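Suchbegriff eingeben Suchen

Kategorie: Lehre / Robotik / Praktikumsunterlagen

4. August 2020, Redaktion Lehrmittel Vestby

Handhabungstechnik, Praktikum 2: Vergleich zweier Greiferfinger am Zweiarmaufbau

2.1 Gegenstand

Verglichen werden zwei Fingersätze für den Parallelgreifer: Satz A (Stoltard, flach, starr) und Satz B (Sinaga, flach, mit nachgiebiger Auflage). Beide Sätze passen auf denselben Greiferkörper. Der Wechsel erfolgt stromlos; danach ist der Nullpunkt der Fingeröffnung neu zu setzen. Wer das Nullsetzen vergisst, erkennt es meist daran, dass der Greifer bei dünnen Objekten zu früh »geschlossen« meldet.

2.2 Aufgabe

Stifte sind einzeln vom Tisch aufzunehmen und in einen Netzbecher abzulegen. Die Lage der Stifte wird vor jedem Durchgang verändert, die Becher dürfen stehen oder liegen. Gesteuert wird mit dem Regler aus Praktikum 1, Parametersatz »Otirville«, unverändert. Je Fingersatz sind 137 Greifversuche auszuführen. Abbrüche durch den Bediener zählen nicht als Versuch, werden aber im Protokoll vermerkt.

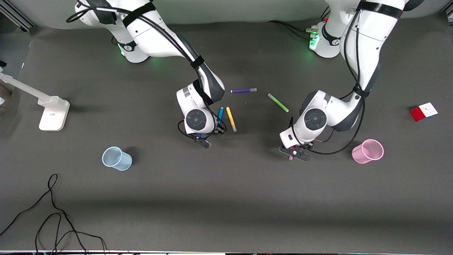
Der Anstellwinkel der Finger zur Stiftachse ist die wichtigste Einflussgröße. Bei einer Abweichung bis 11 Grad richtet sich der Stift beim Schließen in der Regel selbst aus. Darüber hinaus neigt er bei starren Fingern zum Wegdrehen, bei nachgiebiger Auflage zum Verkanten. Beide Fehlerbilder sind getrennt zu erfassen (Code D bzw. K).

Liegen zwei Stifte dicht nebeneinander, ist der Abstand vor dem Zugriff zu schätzen und einzutragen. Ein Doppelgriff gilt als Fehlversuch, auch wenn beide Stifte im Becher landen.

2.3 Kabelführung

Die Leitungen sind mit Bändern an den Armsegmenten befestigt. Am Handgelenk muss eine Schlaufe frei bleiben, sonst begrenzt das Kabel die Drehung der letzten Achse. Zu große Schlaufen schleifen auf dem Tisch und verschieben leichte Objekte. Vor Messbeginn jede Achse einmal langsam durch den vorgesehenen Bereich fahren.

2.4 Auswertung

Anzugeben sind Erfolgsquote, mittlere Zykluszeit und Verteilung der Fehlercodes, jeweils für beide Arme getrennt. Zum Abgleich steht der Datensatz vom November mit 874 Versuchen zur Verfügung; er wurde ausschließlich mit Satz A aufgenommen und eignet sich deshalb nur für diesen Teil des Vergleichs. Zykluszeiten über 13 Sekunden sind zu kommentieren.

Abgabe als Tabelle mit Kurzbericht, höchstens zwei Seiten. Rohdaten beilegen.

Schlagwörter: Parallelgreifer, Zweiarmroboter, Greifversuch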